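Where Do Our Old Clothes Go? A Semester of Asking Around Hunda

Our class was told to pick something we throw out without thinking. Our group picked clothes, and I'm so glad we did, because I had no idea how much there was to find out! We put a drop-off box by the library doors in January and left it there until the end of the month. By then it held 200 pieces. Shirts came first, then kids' things, then a big heap of pants with tired elastic (more on that below).

Ilango Naidu and Deepika Panicker sorted everything into three piles: wear again, mend, and cut up for rags. The mend pile was the one we argued over. Is a missing button worth fixing? We said yes. A stretched waist? We said yes to that too, once we learned how easy it is to open the casing and thread in a new band.
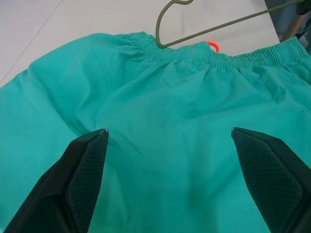 Elastic waistband, tightly gathered.

Elastic was the part I loved most. Gopinath Bhat runs the mending table at the Nambiar community hall, and he taught us to leave a gap in the stitching, pin one end of the new elastic, and feed the other end through with a safety pin. My first try took an hour and the band was twisted. My second took 10 minutes — I was so proud I called my mom.

We also sent out a survey, and 586 people answered it. The most common reason for getting rid of something was "doesn't fit anymore," well ahead of holes or stains. That surprised all of us.

32 shares · 2 comments
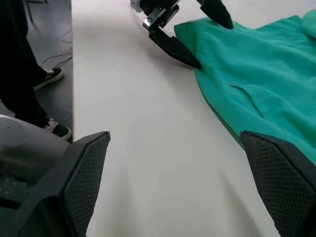 Kamala Murthy
Student writer, Group 2

Next we wanted to know what happens to the rag pile. The thrift store sells it by the sack to repair shops, who use the cotton for wiping up oil. Synthetics are harder to place. They don't soak up much, and the shops don't want them.

If we did it over, we would weigh the bags as well as count the pieces, and we would ask people how long they had owned each thing. Sigita Jõgi, our teacher, has already said the box can stay by the library doors through spring — so please keep bringing things in!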